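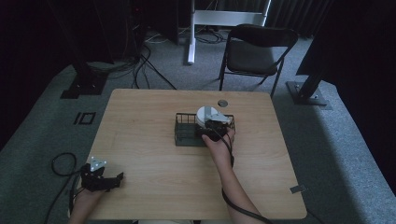

Urkdale Tabletop Set, data card

Urkdale is a set of demonstrations for learning two-handed table tasks from hand-held grippers. We made it to study one question: how much does the view from the wrist help a policy when the view from the head is partly blocked? This happens very often in our tasks. When the right gripper comes straight over the wire mesh basket, its white body and the hand of the operator hide a good part of the basket from the head camera, while the left gripper stays low at the side. A policy which uses only the head view must then guess where the jaws are in relation to the rim.

Contents

The set has 2000 episodes. Each episode is one attempt at one task, including the attempts that failed. Failed attempts have the label "incomplete" and are kept in the same folders as the others. There are 27 tasks, divided in 5 groups: lift and place, move between containers, stand upright, sort, and free arrangement.

For every episode we provide:
- one head video
- two wrist videos, left and right
- the opening width of each gripper
- the position and rotation of each gripper
- one sentence in English that says the task

The streams are aligned to the head video. If a wrist stream has missing frames, we leave the gap and mark it in the index file. Please do not fill the gap by interpolation before you read the notes of that episode.

Wrist views

The wrist videos show the two fingers at the lower part of the image and the table behind them. Objects are often only partly visible, and we did not remove such episodes.
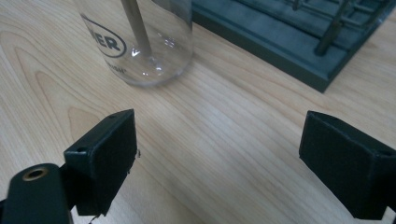

Transparent objects are the most difficult part of the set. In our tests the depth estimate was not stable on glass, so we do not publish depth for any task. Users who need it should compute it with their own method and report which one they used.

Baselines

We trained two policies, Laizer and Lilley. Laizer takes the head view only. Lilley takes the head view and both wrist views. Both have the same network size and the same training steps. Lilley was better in four groups. In free arrangement we found no clear difference, and we do not yet understand the reason.

Known limits

All episodes come from one room with the same kind of table. The operators are all adults who had practice before the recording. We do not recommend this set alone for training a policy that will work in a home.

Contact

Questions and corrections can be sent to the Prestitz group through the issue page. The next version is planned for September.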